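Stiswood Home Robotics Outreach
Progress report to the Fevov Fund: the open day

Prepared by Kazuhiro Furukawa, Jul 6, 2021

We use cookies to remember your settings. By staying on this site you accept our cookie policy. [Accept] [Manage]

I am very happy to report that the open day went ahead, and that it was the best day we have had since the grant began! We had 252 visitors through the door in Flinell, well above what we planned for, and the simulated apartment you helped us build ran on the big screen from morning until close.

Each session lasted 40 minutes, with 20 people in the room at a time. We opened with a short talk on why we test household tasks in a simulator first, then let people watch the robot's view as it worked through the rooms. The bathroom corner was an early favorite. It has a jar, a mirror and a big swirly blue painting, and people loved that the mirror reflects other parts of the room.

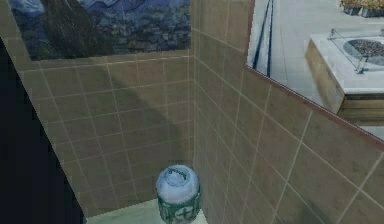
Bathroom corner with the jar and its green label, from the open day demonstration.

The mirror also started the best technical talk of the day. A group from the evening college wanted to know how the software tells a thing from its reflection, and Baxter (our lead on the vision side) spent most of his lunch break drawing it out for them on the whiteboard. He has since been invited to give the same talk at the college in October.

Children mostly asked what was outside. There is a terrace past the tiled wall, with boats on the water further off, and I think we could have filled a whole session just looking at it.

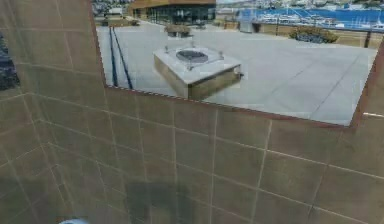 Terrace and harbor, seen past the tiled wall.

On the work itself: milestone 2, the small objects milestone, is on schedule. Jars are a good test for us, being round and easy to knock over, and we talked visitors through how a robot has to judge the shape of the lid before it tries to close on it. One retired machinist had so many good ideas about grip pads that we asked him to write them down, and he did, four pages of them.
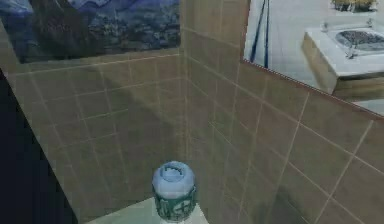
Another view of the jar, with the vanity reflected in the mirror.

After the bathroom we moved to the kitchen and living area. It is busier, with a lot more for the software to sort out, right down to the magnets on the refrigerator. Visitors were asked to call out what they would want help with at home, and the answers went straight into our task list (wiping the table won by a mile).

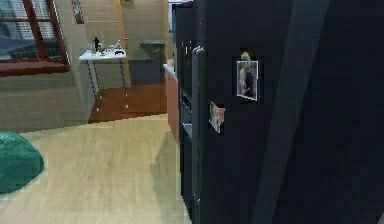
Kitchen side of the apartment, with the black refrigerator and the small white table.

A few things we would change. The room got warm by the afternoon and we need a second fan. The sign-up sheet ran out of space, so some people who wanted news from us are probably not on the list. And the talk should be shorter for the youngest groups, who were ready for the screen long before I stopped speaking.

Spending is within budget, and the screen rental came in under the quote. I would like to put the difference toward a second open day in October, if the Fund agrees. Could you let me know before we have to confirm the hall?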